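Last updated: 22 August 2018

Strobel countertop works, open day

I drove out to Burness because the flyer promised "stone at factory prices," and I've been quoted silly money for a kitchen. Parking was in a field. The tour was nearly 400 yards of corridor and one saw, switched off.

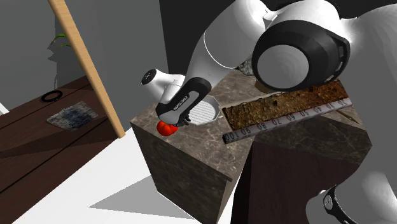
Does the factory price include fitting?
Fitting is extra, and so are the sink cutout and delivery past 6 miles.

Graham Hebden led our group and said marble "looks after itself." My sister's has a lemon ring that says otherwise. He moved on to sealers, $200 a treatment, and got vague when I asked how often. 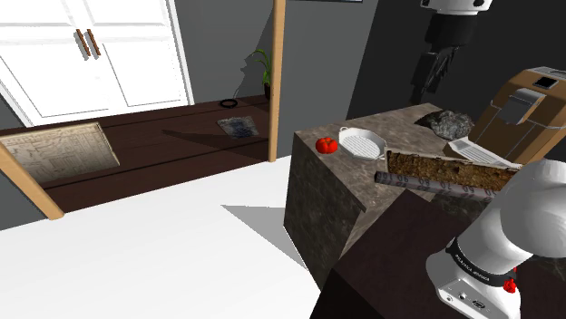 The Lilum range was the cheap one, at $323 for a short run, and I'd want to see a full slab before believing it. Samples the size of a coaster tell you very little about veining. The slab yard was closed for the day, on an open day.

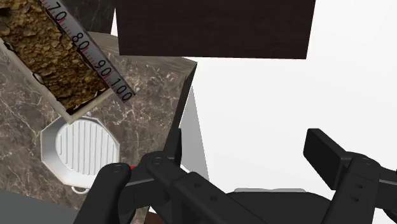 Coffee was good. I took the price list home and the edge profiles are all priced separately, even the plain one. I'll get a second quote in Mornine.

Recent visits
Mornine tile warehouse
Lilum showroom, second look
Burness home fair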